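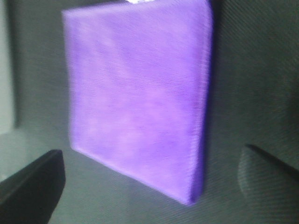

The purple one, close up

Household > Laundry and Linens > Microfiber towels: basket or lidded bin?

bramblefoot
Posts: 203
Sunday, 9:12 am

I'm redoing how we keep the cleaning towels and I'd like some opinions before I buy anything. There are 76 microfiber towels in this house. I know because I washed all of them this week in five loads and sorted them by color on the bedroom floor. Purple is for glass and mirrors, blue is for the kitchen, and black is for floors and the car.

Up to now they went in a drawer any way they would fit. The drawer is needed for other things, so it's down to a laundry basket or a storage bin, both of which I already own. I lean toward the basket. My husband leans toward the bin.

Second question is the fold. I've been going down to a thick square that will lean on its edge without flopping open. It takes longer than folding in half twice. Is it worth doing for rags?

tallowmere
Posts: 1,480
Sunday, 9:40 am

Bin with a lid. Microfiber picks up everything, and in an open basket it will pick up dust and hair before you ever use it. If the towel for the mirrors has hair on it you'll be wiping the mirror twice.

The fold doesn't matter. They're rags.

ostrander_j
Posts: 76
Sunday, 9:58 am

I disagree about the fold. If they're all the same size when folded you can stand them in a row and see every color from above. If they're stacked flat you take from the top and the same ten get washed over and over while the bottom ones never move.

I agree it's a lot of work for a towel that's going to wipe a stove.

Kanchan Nishad
Posts: 912
Sunday, 10:21 am

I clean vacation rentals, so I fold a lot of these. We use open baskets with holes. Microfiber holds moisture in the hems even when the middle feels dry, and if you put a lid on it you get that sour smell in a few days. I have opened bins at the Riltness cottages that I had to carry straight back to the washer.

If you're certain they're bone dry then a bin is fine. Most people aren't that patient.

For the fold: lay it flat, bring the two long sides in to meet, fold the strip in half lengthwise, then fold the strip in thirds. Press it with your forearm. It comes out compact and stands up well enough if the towel is a thick one. Thin ones slump whatever you do.

bramblefoot
Posts: 203
Sunday, 10:45 am

Thanks. Both candidates:

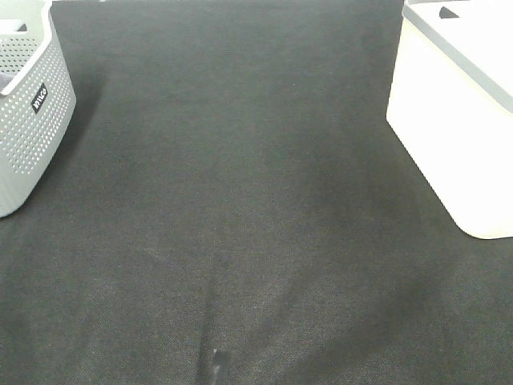 Basket on the left, bin on the right, on the bedroom carpet

The basket is vented all over the sides and the bin is solid white plastic. They'd go on the floor of the hall closet, side by side if I end up using both. The closet is shallow, so whichever one gets used most has to go on the side nearest the door.

hoyt_and_sons
Posts: 3,113
Sunday, 11:02 am

Is that a Wilco basket? I can read the label on the side.

bramblefoot
Posts: 203
Sunday, 11:06 am

Yes, it says wilco on it. It came with the house, so I can't tell you where to get one.

tallowmere
Posts: 1,480
Sunday, 11:15 am

That basket sitting on carpet is my point. Carpet sheds. The air in a closet with a carpeted floor is full of lint every time you walk in, and those holes go right down the sides. I kept mine in a basket for two years and switched to a bin and the difference was obvious.

Kanchan, I don't get a smell. I dry on low for an hour and let them sit out overnight. Then they go in the bin.

Kanchan Nishad
Posts: 912
Sunday, 11:31 am

Then you're in the group I said was fine. You're also adding a night to the job. With turnovers on the same day I don't have the night.

On carpet: put the basket on a shelf, or on a piece of board. I wouldn't keep it on the floor in a closet either, mostly on account of the vacuum cleaner banging into it.

pennywort
Posts: 14
Sunday, 12:10 pm

New here. Do you wash the colors separately? My black ones bled onto everything the first time and my blue ones are now a sort of navy.

ostrander_j
Posts: 76
Sunday, 12:24 pm

Separately for the first three washes, then I stopped caring. The purple ones are the worst in my experience. I had a pack from Pudau that turned the water the color of grape juice. The ones from Nernoser didn't bleed at all but they also didn't absorb much, so pick your problem.

No fabric softener on any of them. It coats the fibers and after that they just push water around.

tallowmere
Posts: 1,480
Sunday, 12:37 pm

No dryer sheets either. And never in with cotton bath towels. Cotton lint gets into microfiber and you can't get it back out.

hoyt_and_sons
Posts: 3,113
Sunday, 12:50 pm

You can get it out. Shake them hard outdoors and run them through on air only with nothing else in the drum. It took me two rounds to clean up a whole load that had gone in with a bath mat.

On the original question, I'd use both. Basket for the ones in use, bin for the spares. With 76 towels you can't be using more than a dozen in a week.

bramblefoot
Posts: 203
Sunday, 1:18 pm

We use 14 in a normal week, more if the car gets done. So a basket with two weeks' worth and the rest in the bin could work. That would also settle things with my husband.

I tried Kanchan's fold on one of the blue ones. It's better than mine for width, but mine comes out squarer. What I've been doing is half, half again, then thirds both ways with the hems tucked to the inside. On the plush ones that makes a firm block. I'll probably keep mine for purple and use the faster one on the others.

pennywort
Posts: 14
Sunday, 1:30 pm

Why a different fold for purple?

bramblefoot
Posts: 203
Sunday, 1:41 pm

They're for glass and I want the hems on the inside so they stay clean. Also I grab those in the dark, early in the morning, for the bathroom mirror. I can feel which one it is by the shape.

ostrander_j
Posts: 76
Sunday, 1:55 pm

That's a decent reason. I take back what I said about it being a lot of work.

tallowmere
Posts: 1,480
Sunday, 2:03 pm

I don't. Put the purple ones in front and you'll know which they are.

bramblefoot
Posts: 203
Sunday, 4:26 pm

Got on with it after lunch. I put a dark cloth down to fold on. 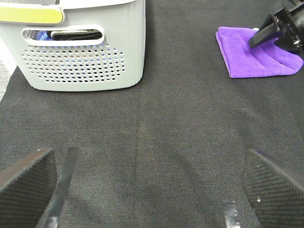 Blue and black in the basket, purple folded on the cloth

The basket holds fewer than I expected once they're folded thick. The handle opening turns out to be useful, I can look through it and tell which colors are near that side. I've got the black ones lying flat across and the blue ones beside them.

Still undecided about whether purple goes in with the rest or gets its own box on the bathroom shelf.

Kanchan Nishad
Posts: 912
Sunday, 4:44 pm

Its own box. If a floor towel touches a glass towel, even a clean one, you'll end up with streaks sooner or later. We keep the floor ones in a separate room entirely.

I'd also take the black ones out of that basket for the same reason. Blue is for the kitchen, you said.

tallowmere
Posts: 1,480
Sunday, 4:58 pm

Clean is clean. If they've all been through a hot wash they can share a basket. Otherwise what is the washing for?

Kanchan Nishad
Posts: 912
Sunday, 5:09 pm

For a house, fine. It's grit I worry about more than germs. Floor towels pick up sand and a wash doesn't always get it all out. I scratched a shower door at a rental on Vasilakis Street that way and paid for it. That was a clean towel from a clean pile.

hoyt_and_sons
Posts: 3,113
Sunday, 5:20 pm

Same thing with car paint. I don't let anything that has touched a wheel go near the doors. My wheel towels have a corner snipped off so I can tell.

bramblefoot
Posts: 203
Sunday, 5:47 pm

Snipping a corner is a good idea, but it will fray, won't it?

hoyt_and_sons
Posts: 3,113
Sunday, 5:52 pm

Some. Use a laundry marker on the hem if that bothers you. The marker doesn't show on black, which is why I went with scissors.

pennywort
Posts: 14
Sunday, 6:15 pm

What is the yellow-green strip on the rim of the basket? Is that where you write what's in it?

bramblefoot
Posts: 203
Sunday, 6:22 pm

It's just a label strip. I haven't written anything on it. I suppose I could put KITCHEN on it if the black ones move out.

Okay, plan for now. Blue stays in the basket, on a board in the hall closet. Black goes in the white bin with no lid for a week so any damp gets out, then the lid goes on. Purple goes on the bathroom shelf in a shoe box until I find something better. The worn-out ones go to the garage.

tallowmere
Posts: 1,480
Sunday, 6:30 pm

So you're using a bin for a third of them. I'll take that.

ostrander_j
Posts: 76
Sunday, 6:41 pm

Let us know in December how many are still folded. I did the standing rows in the spring and my kids had it back to a heap by the second week. The only ones still in order are the ones over the fridge where they can't reach.

bramblefoot
Posts: 203
Sunday, 7:03 pm

No kids here, only a husband who pulls from the middle. I'll report back. Does anyone know if a shoe box will hold up on a bathroom shelf, or should I get a plastic one now?

Kanchan Nishad
Posts: 912
Sunday, 7:16 pm

Get plastic with holes in it. Cardboard goes soft next to a shower.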